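How many demos does our club need for picking up a cup?

Asked by Rekha Iyengar, September 2022
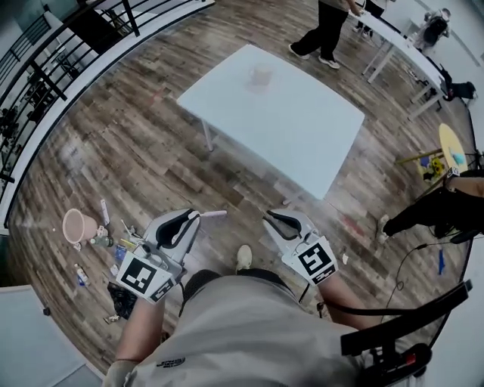
Our robotics club at Warkwood is entering the Kondent tidy-up challenge and we are having SO much fun with it! We record demos with hand-held grippers, one in each hand, and train on those. So far we have 318 cup demos, but only 214 survived cleanup because tracking dropped out on the rest. Is that enough to start training, or should we keep recording? Our first deadline is in April.

Answer 1
Start now! We trained our first one on 187 and it was clumsy but it did reach for the cup, and the whole room cheered. Move the cup between takes - different spots, different angles, on the floor too.

Answer 2
more is better

Answer 3
I'd look at the dropouts first. Losing that many usually means fast wrist turns or a sleeve over the marker. Our team at Pristusberg slowed down and lost only 19 in the next batch. Also keep both grippers in view at the start of every take, and have two or three people record so it doesn't learn one person's habits. Good luck, it's a great challenge!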